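Pimia Chalk Markers, the Big Set: A Mural Painter's Review
September 30, 2020

I have been sketching murals onto walls for long enough to have opinions about what you sketch with, and I'm afraid you are going to hear all of them. Charcoal smears, pencil disappears the minute you step back, and the blue builder's chalk that my old teacher Ifor Beddoe swore by will bleed through pale paint if you so much as look at it wrong. (Ifor, if you're reading, I still love you, but the sky on the library wall was never meant to be that color.)

So when Roxana Zapata lent me her Pimia markers in July for the side of the Morgan Street bakery, I was ready for anything! That wall is painted brick, faces south, and has a drainpipe running right through where I wanted a heron. I laid out the whole bird in one morning, neck and all, and then moved it 11 inches to the left after lunch when the owner changed her mind. A damp sponge took the old lines off and left the brick clean. I bought my own set that same week.

The fat tip is the star. It holds a steady line over mortar joints, and you can read it from across the street, so you're not forever climbing down to squint. The fine tip I like less. It frayed on me after 2 days, and on rough stucco I wouldn't bother with it at all.
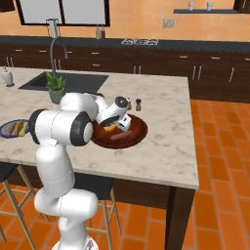

Colors, then. You get a good gray, a soft orange, and a yellow I haven't found a use for yet. I do nearly everything in the gray, and it goes under two coats of acrylic without a ghost of it showing. The orange needs three over white. Gwion Probert tells me he's had the same trouble, and he paints thicker than I do.

My set cost $158, which made me gulp, and refills are sold separately. If you only paint one wall a year, stick with plain chalk and a patient friend. For anyone up a ladder most weekends, I'd say go ahead. Do store them flat, and press the caps until they click. Mine rolled around the truck for a week with one cap loose and that was the end of the good gray.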